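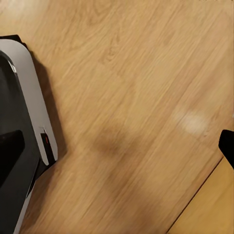

*Simulated wooden floor with a glare spot and a darker patch, gripper tip at right.*

A planner should be allowed to say it does not know. I have argued this at Evow since January, and the usual reply is that a confidence score already does the job. It does not. Our floor segmenter gave a patch of glare 64 per cent "obstacle", the planner rounded that up, and the arm took a detour of 35 cm past nothing.

The fault lies in the interface. Zilari passes one label per cell, so doubt is gone before the planner runs. Sajib Gamage wants a better renderer and more training data. I would sooner change the message type: keep the full distribution, and let the planner pay for a second look.
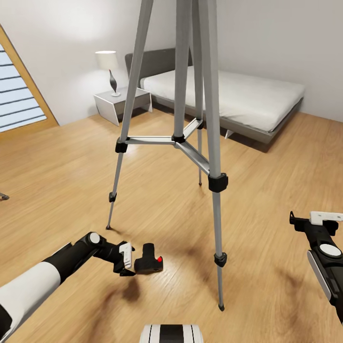

Thin structure makes the case stronger. A tripod leg fills few cells at our grid size, and smoothing removes the weakest of them. Two cells lost from a leg matter far more than two lost from a bed. The patch to Zilari is 58 lines, and I would merge it before touching the renderer.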